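Lotik Boards review: a planning tool that wants to run your meetings

Monday, September 5, 2022

Every vendor selling to large IT departments now says its product will make you agile. Lotik says it on the login screen. I ran Lotik Boards with two teams from February until the end of August, and I'm still waiting for the part where the software changes how people work.

The basics are fine. You get a backlog, a sprint view, a dependency map and a retrospective page with sticky notes. Setup took me an afternoon, plus another one undoing the default workflow, which has eleven statuses. I have never met a team that needs eleven. Ours ended up with four.

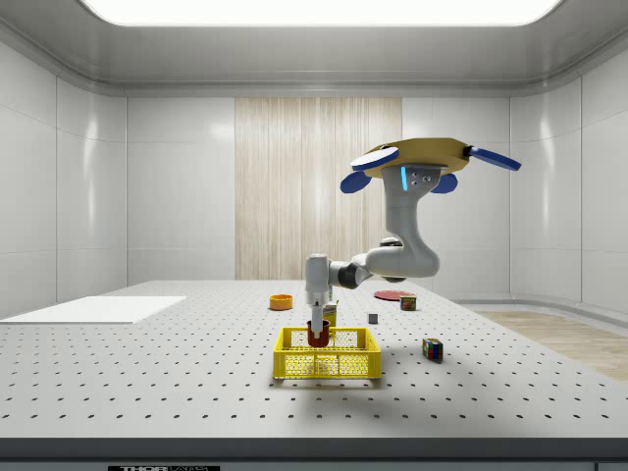 A white robotic arm over a yellow basket on a perforated worktable.

The dependency map is what Lotik charges extra for. With one team it looks great. With two it's readable. I then imported an old program of 950 tickets to see what a bigger shop would get, and the map turned into gray spaghetti that took 44 seconds to redraw every time I moved a card. Support told me to filter by quarter. Fine, but a dependency that crosses quarters is the kind I want to see, and the filter hides it without a warning.

Then there's the "maturity score." Lotik gives each team a number based on how often it closes sprints on time, fills in story points and holds a retro. My second team figured this out in two weeks and started moving unfinished work into the next sprint the night before close. The score went up. The work went out at the same speed as before. You can switch the score off for team members but managers always see it, and I couldn't find a setting to change that.

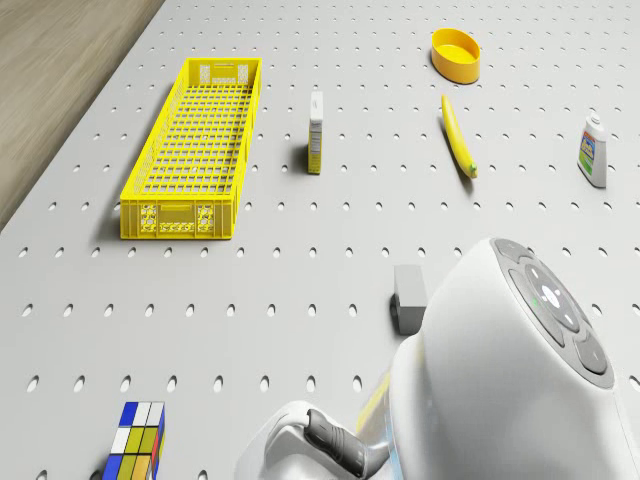
Pricing is per seat, with a minimum of 300 seats if you want single sign-on. For a company our size that's silly. Cistau includes sign-on in its cheapest plan and has a worse backlog but a much better search. Mussa is the plainer choice, and it's what I'd give a team that has never used a board before.

Things I did like: keyboard shortcuts that work everywhere, clean exports, and a retro page that lets people post without their names — the quiet ones used it.

Would I renew? For the backlog and the retros, maybe, at half the price. For a "transformation," no.

Victor Urio

Comments (3)

dmk_ops: We have about 354 people on it and the map is useless past three teams. We went back to a spreadsheet for the quarterly planning.

Priya L.: The score can be hidden from managers too, but only through the admin API. Took me two tickets to get that out of support.

old_waterfall: Eleven statuses sounds like my last job.

Related
Cistau after one year: good search, slow everything else
Mussa for small teams
Pondura time tracking, second look
Do you need a release train?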